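Bodcombe School of Ocular Prosthetics
Foundation Certificate, Module 2: Care of the Patient After Fitting
Handout 2: Daily wear, handling and the home environment

This handout accompanies the second lecture of the module. Students should read it before the practical session and bring it with them. The anatomy of the socket and the taking of impressions are covered in Module 1 and are not repeated. The module leader is Szabolcs Takács, to whom questions about the reading should be addressed.

1. Purpose of aftercare teaching

A well-made prosthesis can give years of comfortable wear, but much of that comfort depends on what happens between appointments. The patient, or a parent or carer, looks after the eye for almost the whole of its working life. The clinic sees it for an hour or two in the year. The teaching given on the day of fitting is therefore part of the treatment and should be recorded in the notes in the same way as the fitting itself.

Patients rarely remember everything they are told on that day. Many are tired and some are upset. Students should expect to repeat the main points at the first review, and should not take a nod as evidence that the patient has understood. Ask the patient to show you how the eye is removed and put back. If a carer will be doing this, ask the carer.

2. Wearing the prosthesis

Most patients with an acrylic prosthesis are advised to wear it day and night. Frequent removal irritates the lining of the socket and tends to increase discharge. Patients who leave the eye out for long periods may find that the socket changes shape and that the prosthesis no longer sits correctly when it is replaced. This is a particular concern in young children, whose sockets are still growing, and in anyone who has recently had surgery.

There are exceptions. Thin scleral shells worn over a sensitive cornea may need to be built up slowly, beginning with a short period each day. Some surgeons ask for the eye to be taken out at night for a time. The written instructions of the treating team always take priority over the general advice in this handout.

How often an eye should be removed for cleaning is a matter for the individual patient. A socket that is quiet and free of discharge should generally be left alone. Hay fever, a cold, dusty work or a dry office may all make more frequent cleaning necessary for a while.

3. Removal and insertion

Hands are washed with plain soap and rinsed well. Perfumed soaps and hand creams leave a film on the fingers which is easily carried to the surface of the eye. The patient sits at a table with a folded towel laid in front of them. If the work must be done at a basin, the plug is put in and the basin lined with a cloth. An acrylic eye dropped on a tiled floor may chip or scratch, and a scratch on the surface will be felt by the lid at every blink.

To remove the eye with the fingers, the patient looks up, draws the lower lid down and slightly outwards, and presses gently beneath the lower edge of the prosthesis until it tips forward into the waiting hand. A small rubber suction holder may be used instead. It is moistened, squeezed, placed on the centre of the eye and released so that it grips. Patients with stiff or weak hands often prefer the holder.

To insert, the eye is rinsed and left wet. The upper lid is lifted, the upper edge of the prosthesis is slid beneath it, and the lower lid is drawn down until the lower edge drops into place. The patient should know which way up the eye goes. On many prostheses the narrower end points towards the nose, but this is not true of every shape, and the correct position should be shown to each patient in a mirror. Where the patient is likely to be unsure, a simple drawing may be sent home.
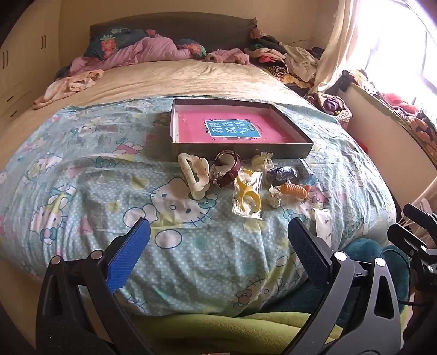
Storage deserves more time than it usually receives in clinic. On the rare occasions when a prosthesis must be left out, it should be kept in a clean, lidded container filled with saline or water, clearly marked, and put somewhere that is not used for anything else. Patients commonly put small valuables down together, wherever there is room, and a shallow tray on the bed with a wristwatch and a hair clip beside it is a familiar enough arrangement in any household. It is a poor place for an eye. Bedding moves, small objects roll into folds, and a prosthesis wrapped in tissue is easily thrown away. An eye should never be stored dry for long periods, nor in alcohol, which can craze and cloud the acrylic.

4. Cleaning agents

Warm water and a mild, unperfumed soap are sufficient for routine cleaning. The eye is rubbed lightly between the fingertips and rinsed until no trace of soap remains. The following must not be used: boiling water, toothpaste, household cleaners, bleach, surgical spirit, or any abrasive cloth or powder. Patients who have used one of these should be asked to bring the eye in for inspection before wearing it again.

Deposits that will not come away with soap and water are a sign that polishing is due. Patients sometimes try to scrape them off with a fingernail. They should be told plainly that this damages the surface and that the clinic can deal with it at an ordinary visit.

Lubricants may be prescribed or recommended where the lids feel dry. Students will handle samples of Purora drops and Zutex ointment in the practical session. They should note the difference in thickness and consider which would be easier for an older patient to apply without help. Heavier lubricants last longer but may smear the front of the eye, and some patients dislike the appearance.

5. Children

Teaching for a child is directed first to the adults at home and then, as early as is sensible, to the child. Children as young as four or five can learn to help with insertion, and many manage alone some years later. There should be no hurry. A child who has been held down for cleaning will resist it for a long time afterwards.

The following points are to be covered with every family:

The eye may come out at home, at nursery or at school, and this is not an emergency. It should be rinsed, stored wet and put back when someone able to do so is present.

The school should have a named adult who has been shown what to do, and a labelled container kept in a known place.

Rubbing is the most common cause of an eye turning or falling out in a young child.

Growth will make a well-fitting eye look small or sunken. Families should ring the clinic and need not wait for the next review. 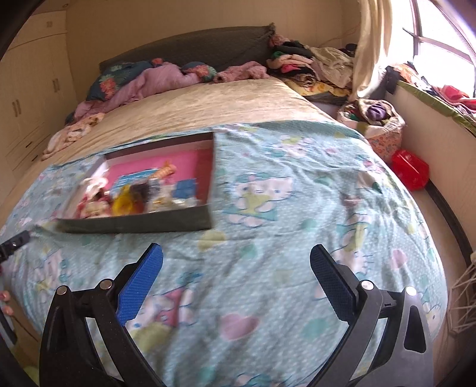 Families should also be told that the remaining eye must be protected. Where a child depends on one seeing eye, glasses with impact-resistant lenses are advised for daily wear, whether or not the child needs a prescription. Proper sports goggles are advised for racket sports, hockey and similar games. This applies equally to adults, and is too often left out of the adult consultation.

6. Swimming, travel and work

Patients may swim, but should wear well-fitting goggles or take the prosthesis out beforehand. Many eyes have been lost in the sea and in public pools. Diving without goggles is to be discouraged.

For travel, patients should carry a container, a small bottle of saline and, if they use one, a suction holder. Those who own a previous prosthesis that still fits should take it as a spare. Cabin air on long flights is dry, and a drop of lubricant before boarding is often welcome.

At work, the main concerns are dust, fumes and flying particles. Safety glasses with side shields should be worn wherever they would be required of a fully sighted colleague — and in some settings where they would not.

7. Review and records

Adults are normally seen for polishing and examination at least once a year, and children more often. The patient should be asked to return sooner if there is pain, bleeding, a marked increase in discharge, a change in the position of the lids, or a crack or rough area that can be felt with the finger. Persistent pain or bleeding is referred to the surgeon without delay.

At each review the student should record the condition of the surface, the state of the socket lining, the position and movement of the eye, and any change to the home routine. The Tokgöz aftercare sheet is used for this purpose throughout the course, and a blank copy is held in the teaching folder.

Preparation for the practical session

Read pages 15 to 32 of the course manual, and the case history beginning on page 253.

Complete one Tokgöz sheet for the patient described in the case history. Leave blank any box for which no information is given.

Practise the spoken instructions for removal and insertion with a partner, in everyday words. Avoid the terms fornix, conjunctiva and canthus.

Bring a clean hand towel. Gloves, model sockets and practice eyes are provided and must be returned to the tray at the end of the session.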